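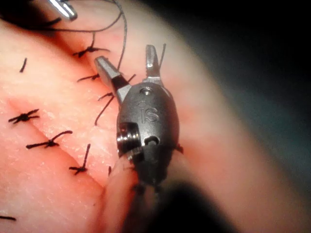 Pink pad, closed incision, knots in place. Thread still up by the jaws.

April, 4:10 pm

Pad session, interrupted suture again. I said last week I would move on to something with more variety and then did not, on the theory that a person should be able to close one straight line before being trusted with a curved one.

Pad is one of the pink ones from the Nedthorpe box. I still like these better than the Casholm pads, which have a nice skin on them and then give way underneath like old cheese. The Nedthorpe surface is duller and a bit grainy and holds a bite properly. It also holds a grudge: any hole you make and think better of stays there for your colleagues to enjoy.

The edges. The material is up a little on both sides of the seam, and for once I will take that as a good sign. Last time I had one side tucked neatly under the other, which looked very smooth and was wrong. Hakim Osman's comment in the margin of that entry was "lovely, now do it with the edges meeting." I have left it in.

Tails are my weak point. They go wherever they please – one off to the left, its neighbor somewhere else, the whole row looking as if it slept badly. Hakim cuts his to one length and lays them all to the same side, and you could rule a page with them. I have tried copying this. What I get is tails that are the same length until I look at them from the other end of the bench. Things to try:

Cut with the pad turned, so I'm not reaching across the seam.
Lay each knot to one side before starting the next one, instead of promising myself I'll tidy up at the end.
Stop trimming the trim.

Thread: dark, from the Sopacua spool. Good contrast on pink, so every mistake is in plain sight. The label says 80 meters, of which I seem to have personally converted a fair share into lint. It comes off the spool with a curl, and the curl wins if you leave any slack standing above the pad. Pull it down flat before the first throw. I wrote the same thing in March, underlined.

Spacing. I marked nothing beforehand, to see what my eye would do. My eye got bored toward the end. Next pad gets pencil ticks down both sides before anything touches it, and I'll put up with the remarks.

Tension was the better part of the day. I pulled the first throw down only until the edges touched and then quit, which took some character. No cheese-wire effect. Forty minutes for the whole business, including the part where I hunted for the scissors, which were under this notebook.

Stock: the pad box is getting low. Vindthorpe will sell us pads in lots of 1,000, a quantity that suggests they have met someone worse than me. Hakim wants to ask for a smaller lot. I want to start using the backs.

Pad goes in the tray with the initials side down. Please don't pick the knots out for practice, whoever has been doing that. I'd like to compare the row with the next one.

Next: same line, pencil ticks, tails to one side. Then the curve, I suppose.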